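Wer hören will, muss warten

Seit März liegt bei mir die Verordnung für ein Hörgerät in der Schublade. Den ersten Termin beim Akustiker bekam ich für einen Donnerstag um 8 Uhr, nach sieben Wochen Wartezeit. In meiner Stadt gab es früher vier kleine Betriebe, heute gibt es noch die Filiale von Birkorard und einen Laden am Bahnhof, der an zwei Tagen öffnet.

Ich halte das für einen Fehler, den wir uns selbst eingebrockt haben. Wir behandeln schlechtes Hören als Privatsache. Wer schlecht sieht, trägt eine Brille, und kein Mensch verliert ein Wort darüber. Wer schlecht hört, nickt an der falschen Stelle und geht irgendwann nicht mehr zum Stammtisch. Bei uns im Verein mit 216 Mitgliedern sind viele über 60. Eine Höranlage im Saal wurde zweimal beantragt und zweimal vertagt. Sie hätte 280 Euro Miete im Jahr gekostet, weniger als das Sommerfest an Girlanden verschlingt.
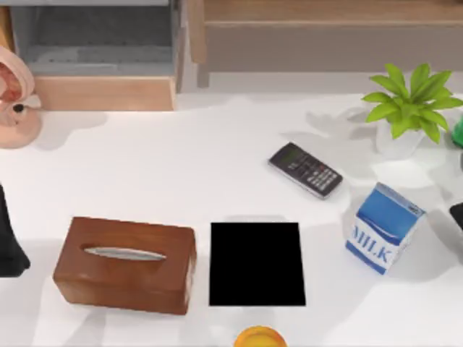
Modell eines Ohrs am Rand eines weißen Tisches. Illustration, computergeneriert

Mehr Technik allein wird das nicht lösen. Ein Gerät nützt wenig, wenn es nach dem Anpassen im Etui bleibt, und dort bleibt es oft, weil die Nachbetreuung fehlt. Ein Hörtest gehört deshalb in die normale Vorsorge, und zwar mit Einladung per Post. Die Gemeinden sollten außerdem keinen Saal mehr renovieren, ohne an die Akustik zu denken. Unser Bürgerhaus bekommt gerade einen Steinboden.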